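Notebook, adhesives bench, Corkgate
28 September 2025
Subject: release of wallpaper paste on sealed panels, humidity runs

Continuing from the April pages. The question is still why strips hung with the Tasix cellulose paste lift at the seams after the humidity cabinet while the same paste on bare plaster board holds. Two substrates this time, sealed and unsealed, same paste batch, same brush. Patterned papers only. The plain lining paper was dropped after the last series as it told us very little.

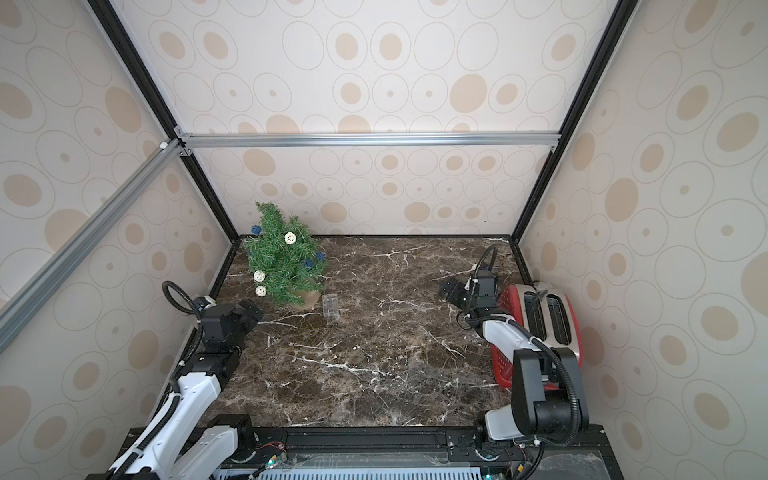
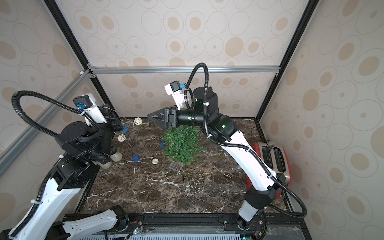

Circle-and-oval patterned lining, beige and cream, in both.

Jasmina Perić read the April pages before I started and disagrees with the main assumption in them. Her view is that the seam lift has little to do with the sealer and a lot to do with soak time, and that I have been booking the paper too briefly before hanging. A heavy paper keeps growing in width after it is on the wall if it has not finished expanding on the table. Then it dries, shrinks back, and the seam takes the load. She would expect sealed board to show it first, given that the water has only one way out. She asked for soak time to be a variable in its own right before anybody touches the sealer recipe.

I can't rule that out from existing data. Soak time was written down in April as "per packet," and the packet gives a range. Changed the plan accordingly.

Plan as run

Substrate A: gypsum board, unsealed, dust wiped off with a dry cloth.
Substrate B: gypsum board, one coat Drermont acrylic sealer, cured overnight in the rack.
Paste: Tasix, mixed at the heavy-paper ratio, stood until no lumps, strained through the nylon mesh.
Soak: short (bottom of packet range) and long (top of packet range), paper folded paste to paste and kept under the plastic sheet.
Hang: butt seam down the center of each board, smoothed from the middle out, seam roller with light pressure, edges wiped with a damp sponge.
Cabinet: damp phase, dry phase, repeat. 59 hours total including both transfers.

The seam roller was the narrow one. The wide roller squeezes paste out of the joint and I would like that effect out of the comparison. Should have made that switch in April.

Width growth

Measured each strip dry, then again after soak, with the steel rule on the glass table. Long soak strips grew more than short soak strips, as expected. What I did not expect was that the short soak strips were visibly still moving when I hung them. A pencil mark set level with the board edge had crept past it by the time the second strip was up. That supports Jasmina's version at least in part.

Repeat marks on the glass table are wearing off. Scribe new ones.

Seams after cabinet

A, short soak: slight ridge along the upper third, no open gap. Ridge flattened again by the end of the dry phase.
A, long soak: flat. No comment.
B, short soak: open seam over most of the length, edges curled toward the room. Paste film stayed on the sealer, paper backing came away clean.
B, long soak: closed for most of its length, short lift at the bottom corner. Backing fibers left in the paste film.

The two B results are the useful ones. Clean backing on the short soak strip means the paste never got into the paper. Fibers left behind on the long soak strip mean the bond there was stronger than the paper itself, at least where it let go. So the sealer is not refusing the paste. The paper had not taken it up.

That said, B with long soak still lifted at the corner and A with long soak did not, so the sealer has some effect. It may only be drying rate. I have no moisture readings from behind the strip and the pin meter is too coarse to be put through a wet seam without making the defect I am looking for.

Peel

Cut test strips from the sound areas only and pulled them on the bench tester at right angles. Ayman Harb ran the pulls while I read the traces. Values are in the series file and not copied here, as the load cell was due a zero check and I only noticed afterward. The ranking can be trusted and the numbers should not be quoted: A long, A short, B long, B short, strongest first. A long and A short are close enough that I would not argue for the order.

One B short strip came off in the clamp before the pull began. Recorded as a fail, not as a missing value.

Stock and cost

Paste drawn down more than planned. I mixed too much for the first pair and it skinned over in the bucket. Hattar has quoted 2,385 for the next lot of board plus the sealer, delivery included, which is over what is left on this line. Ask whether the board can be had without the sealer. If the next series is mainly soak time, the open can will cover it.

The mesh strainer has a tear near the rim. Use the other side until it is replaced.

To do

Zero check on the load cell, then repeat the four pulls from retained offcuts.
Add a middle soak time.
Repeat B long with the bottom corner edge-sealed, to see whether the lift starts from the cut edge of the board.
Write the soak time in minutes on every sheet. Go back to the April pages and mark them "soak not recorded" in red.
Ask Jasmina for her expansion figures on the heavier papers, if she kept them.

Boards are in the lower rack, face out, labels on the back. Leave the B short board as it is. I want to section the curled edge and put it under the stereo microscope before it gets flattened by something.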